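Visit report: Rokska open day, Hovedbridge
06/03/2026

Rokska makes a hand-held gripper kit for recording manual tasks, and it opened its Hovedbridge site to prospective buyers for one afternoon. We are looking at three kits this year, and this was the second supplier on the list. The other two are Prekex, which we saw before this, and Jõgi, which will show its kit in July.

Getting there

The site is on the second floor of a former print works, a short walk from the bus terminal. Parking is limited to the yard behind the building. Sign-in was quick. There were 29 visitors, split into two groups, and our group started in the assembly room.

Assembly room

The fingers and linkage arms arrive as finished plastic parts and are put together on site. A full kit has 162 parts, counting screws. Metal bushings are pressed into the joints before the arms go on, and the staff let us work a joint with and without one. The one without had noticeable side play.

Each tool is opened and closed 100 times on a bench jig before it is boxed. We asked for the pass limits and were told they are in the service manual, which we have now requested. The manual is only given out with a quote.

The kit on offer

There are two versions. The basic one is the gripper, a charging cable, a hex key and a set of spare foam pads. The larger one adds a second gripper and a carrying case. Software is licensed by the year and covers both. Prekex includes its software in the purchase price, so the comparison will have to be made over the full term of the project and not on the first invoice.

Repairs are done in Hovedbridge. The stated turnaround is 15 working days, with no loaner. That is too long for us unless we buy a spare tool -- we said so, and the sales desk agreed to look at a loaner clause.

Trying it out

We each had a turn with a demo unit, moving small cartons from one side of a table to the other. The grip is comfortable and the trigger is light. It took a few tries to judge how wide the fingers were open without looking down. Thin, flat items were harder to pick up than boxes, and two of us gave up on a plastic card.

The part we would want to budget for is the foam on the inside of the fingertips. It gives a good hold on smooth cardboard, but it is soft, and the edges tear. On the tool shown below both pads are ragged, the left one more so, with a scrap of foam hanging from the bottom of it. The plastic tip blocks are held separately from the foam, and Rokska sells replacement pads in packs. We asked about a tougher material and were told a rubber version is being tested. No release date was given.

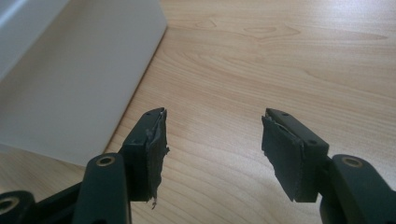
Points to follow up

Service manual and pass limits for the bench test.
Price of replacement pads, per pack and per year of normal use.
Written answer on the loaner clause.
Whether the rubber pads will fit tools bought now.
Software cost for a three-year term, to set against Prekex.

We will hold off on a recommendation until after the Jõgi visit.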